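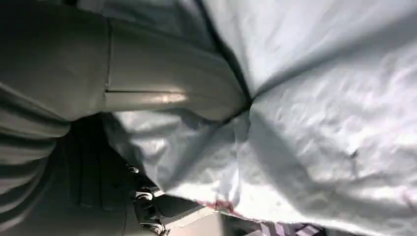
Station 3, gripper finger against white cloth.

Rule 12 in the Cakisbridge handbook said the hand must stop when the cloth resisted, and a person must decide what came next. Liesl Bachmann had written it herself, in October, and had argued with Omoregie over every word.

"It stopped again," said Vatach from the next bench.

"Then it's following the rule."

She walked over. The finger had pushed the white fabric into a knot of creases. She pressed hold, waited for the green lamp, and only then put her own hand near it. Rule 4.

There was a rosy streak low on the cloth. The handbook covered tears, buttons and zippers. It had no line for a mark like that.

"Dye or blood?" Vatach asked.

"I don't know."

"The hand would fold it either way."

"Yes."

They had nearly 4000 pieces to get through before the truck left for Tratulum. She took out her pen and wrote on the back page: Stains of unknown origin. Stop. Bag separately. Ask the customer.

Then she crossed out "ask" and wrote "call," and signed it, 26 Jun 2022.

"Omoregie will want to discuss that," Vatach said.

"He can call me too."

She released the hold and went to find a bag.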